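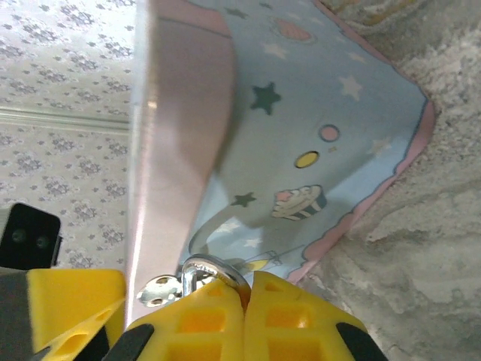 Blue printed sheet with the pink scalloped edge, next to the flat panel.

Forum > Paper, Tins and Small Storage > Lining and covering

Topic: Scalloped border, which edge do you register to?

Skikis
Covering a lid panel with a sheet from the same family as the one above: light blue ground, green and white stars, cupcake, pink scalloped border with a thin darker outline. The border is my problem. If I trim to the outline, any error in the cut shows as a pink line of varying width. If I trim outside it, I have to fold the scallops over the rim and they crease. Adhesive is a water-based PVA. Which edge do people work from?

Horkora
Work from the outline. Mark two points on the straight run, lay a steel rule across the peaks of the scallops and cut in one pass. Don't follow each curve with a knife. Fit the bordered side first and let the error accumulate on the plain side, where there is nothing to compare it with.

Katiyar
Disagree with the last part. On a patterned sheet the eye goes to the largest motif, and here that is the dark green star or the cupcake. I centre the motif and accept an uneven border. A cupcake sitting 3 mm to the left is visible from across a room.

Horkora
A tapering border is also visible from across a room. Motifs are scattered on that sheet, so there is no centre to be off.

Skikis
I tried both on scrap. Registering to the border looked better on the long side. Will report on the short side when the glue has cured.

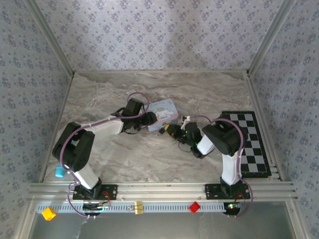

Posted by Paweena Rojanasak | 03/04/2025 | Posts: 1603

For comparison, a small tin with a printed lid: pale blue, white cartoon puppy with long ears. With a tin this size I would leave the lid alone and line the inside only. Paper over a metal lid adds thickness at the rim, and a close-fitting lid will then either bind or scrape the paper off at the corners. Make a card template of the interior first, test it dry, then cut the sheet 1 mm under on each side.

Bevlow
Agree on lining only. PVA on bare metal is poor, though. It skins over before it grips and the sheet lifts at the corners. I use double-sided tape at the perimeter and nothing in the middle.

Paweena Rojanasak
Tape is fine if the tin holds dry items. I still prefer a card insert, covered and dropped in with no adhesive on the metal at all. It can be replaced when it gets dirty.

Katiyar
What weight of card?

Paweena Rojanasak
700 micron. Thinner bows when the paper dries.

Bevlow
700 is heavy for a shallow tin. You lose depth twice if you line the lid as well.

Skikis
Short side done, registered to the border, acceptable. I'll leave the lid as it is and try the insert method on the next one. Tape for the corners is on order.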